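How people lay out a study room: noise, floors and where the table goes
Module project, final report, handed in May 3, 2021

1. What I wanted to find out

Started from a simple moan. The study rooms in Grarkwood hall are loud and nobody stays in them past an hour or so. I wanted to know if that is down to the room itself (floor, walls, furniture) or just the people in it. Original title was going to be about libraries but the library survey fell through in October so I switched to study rooms. Same questions mostly.

2. Method

Paper questionnaire, one side of A4, left in the two halls, Kurutska and Grarkwood. 300 printed. 162 came back, of which 113 were filled in properly. The rest had half the boxes empty or somebody had drawn on them. I only used the 113.

Also did sound readings with a phone app, in both halls, morning and evening. Phone app is not a proper meter and I know that. Readings are only good for comparing one room with the other, same phone, same spot on the windowsill.

Questions asked: how long do you stay, what makes you leave, where do you sit, what would you change. Last one was open ended, which was a mistake as it took forever to type up.

3. Floors

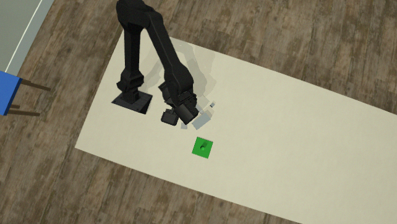 Hard floors were the biggest complaint by far. Chair legs mostly, then heels, then people dropping things. Grarkwood is bare floor all the way through and Kurutska has carpet tiles in the study room but not the corridor. What came up again and again in the open answers was rugs. Not wall to wall, just something under the table. A big pale mat put down over brown planks, lying along the boards like the one shown, still leaves plenty of wood uncovered, so it would only help if the chairs stay on it. A few people said they'd trip on the edge. Fair point. Echevarría (the flooring handbook on our reading list) says to put the soft covering where the chairs move and not where it looks nice, and I think that fits what people told me. One answer just said "slippers", underlined.

The readings back this up a bit. Evening in Grarkwood was louder than evening in Kurutska every time I went. Mornings there was hardly any difference, but mornings both rooms were near enough empty so that doesn't tell you a lot.

4. Walls and ceiling

Less to say here. Both halls have painted plaster and a flat ceiling. People don't complain about walls, they complain about echo, and most didn't connect the two. Only a handful mentioned curtains. Kurutska has curtains, thick ones, Grarkwood has blinds. I would of liked to test this by hanging blankets up but wasn't allowed to put anything on the wall fixings.

5. Where the table goes

Expected everyone to want the wall or the window. Window was first, yes, but the middle of the room came second which I didn't see coming. Reasons given: you can get round both sides, more people fit, you're not staring at paint. Against: you feel watched, and the sockets are all on the walls so there's cables across the floor. 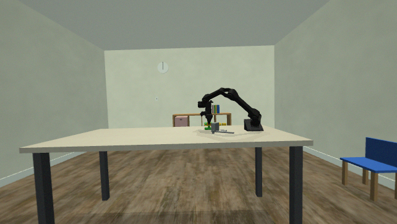 Fig. 2. Long table in the middle of the room.

In Grarkwood the tables are pushed against the wall in a row, so anyone on the inside seat has to ask two people to move to get out. That's a noise problem as well as a space problem becuase every exit means more chairs scraping. Kurutska has one table in the centre and people there reported staying longer. Could be the table, could be the carpet tiles. My survey can't separate them. Should have asked about it directly.

6. What I would change

Felt pads on the chairs first, cheapest thing on the list. Pandska sell them in packs and they can go on in an afternoon. Then a rug or mat. Then move one table out from the wall in Grarkwood, leave it a fortnight and hand out the same questionnaire again.

7. Problems with the project

Only 2 halls. Phone app. Lost a whole page of evening readings and had to redo them in a different week when there were deadlines on, so those are probably louder than normal. Questionnaires were left on the tables, so I only got answers from people who already use the rooms, and the ones who gave up on them aren't in here at all.

Appendix A is the questionnaire. Appendix B is the readings table, evening first then morning.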